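Section 4: Oiling and curing the table top

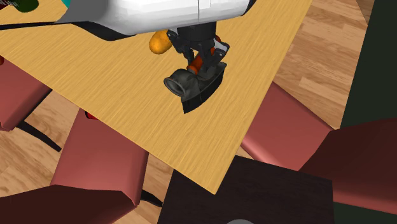 Your Orinby table leaves the Nolham workshop sanded but unfinished. Oil it before first use and once a year afterwards; February suits most homes, as the warm weather helps the oil cure.

You will need Kuipers Hard Oil (218 mL is enough for two coats), lint-free cloths and a sanding block.

1. Wipe the top with a barely damp cloth and let it dry.
2. Sand lightly along the grain. Do not go finer than 240 grit or the oil will not soak in evenly.
3. Pour a small pool of oil in the centre and spread it towards the edges.
4. Wait 15 minutes, then wipe off everything left on the surface.
5. Oil the underside the same way. A top sealed on one side only can cup.
6. Leave overnight and apply the second coat.

Note: Lighter colours of timber will yellow a little. Test underneath first.

CAUTION: Oily rags can catch fire by themselves. Lay them flat outdoors to dry, or soak them in water before binning.

Keep hot pots over 60 °C off the top, even after curing. For spare fixings, see Section 5.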